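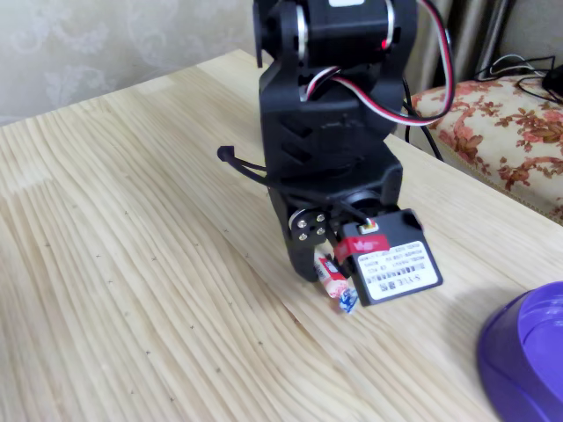 I stopped buying dining tables made of anything but softwood after the second move. Oak is heavy, the veneer ones chip at the corners, and I have three people in the house who put hot mugs down wherever they happen to be standing. Pine is cheap enough that I don't get upset about it. The grain is what I like most, those wavy lines that sweep across a pale top on a diagonal, and the little dark specks that show up along them. My wife thinks the specks look like dirt. I have stopped arguing about it.

This post is mostly about finishes, as a few people asked after the one in February about sanding. I have now tried four ways of treating a pine top and I have opinions on all of them.

The first was nothing at all. I left a table bare for a whole winter to see what would happen. It got gray near the window, it picked up a ring from a plant pot, and every pen anyone used on a single sheet of paper left a groove. The grooves come with pine whatever you put on it, so I don't count those against the bare wood. The ring did sand out in the end. It took most of an evening.

The second was a polyurethane from the hardware store in Collwood. Three coats, a light sanding between each. It was tough and easy to wipe, and I still didn't like it. It turned the top orange within a year and it felt like a bowling lane under your hands. When it finally got scratched there was no way to fix one spot without doing the whole surface again. If you have very small kids it may still be the right choice.

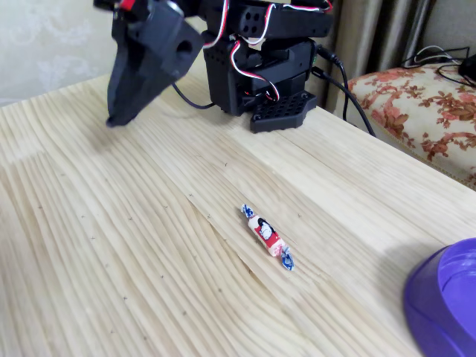 The third was hard wax oil. Abena Adjei lent me what was left in her can after she did her stairs, and it covered the top twice with a bit to spare. You put on much less than you think you need, leave it 20 minutes, then rub off everything that will come off. The top stayed close to its own color, maybe a shade warmer. A scratch can be sanded out by hand and oiled again, and an hour later I can't find the place. Water beads for the first few months and then it starts to soak in slowly, so I redo it twice a year.

Dispose of the rags properly. Lay them flat outside until they are stiff, or put them in a metal can of water with a lid. Oily rags in a pile can heat up and catch fire on their own, and I didn't know that until I was 17 and my uncle yelled at me for leaving a heap of them in his shed.

The fourth was soap. Plain soap flakes in hot water, rubbed on with a cloth and wiped back. It keeps pine paler than anything else I have used and it costs almost nothing. It also gives very little protection. Red wine goes straight in. I used it on a side table upstairs where no one eats and it has been fine there.

So I use the oil for anything that gets daily use and soap for the rest. Adebayo Uzor wrote to me that he adds a white pigment to his oil to slow down the yellowing, and sent a sample board that did look good next to mine. I have not tried it on a full table. I have 5 offcuts left from the shelf project and will do a test on those - half in the sun, half in the closet - and leave them until summer.

One more thing on prep. Stop at 120 or 150 grit if you are going to use oil. I went much finer on my first try and the wood hardly took any of it in. The knots need a bit of extra wiping too, or the oil sits on them and stays sticky.

4 min read

17 shares
5 comments

Recent posts
Sanding a table top without a machine
Shelf brackets, and why I bought the ugly ones
Getting candle wax out of wood
A chair that wobbled for 3 years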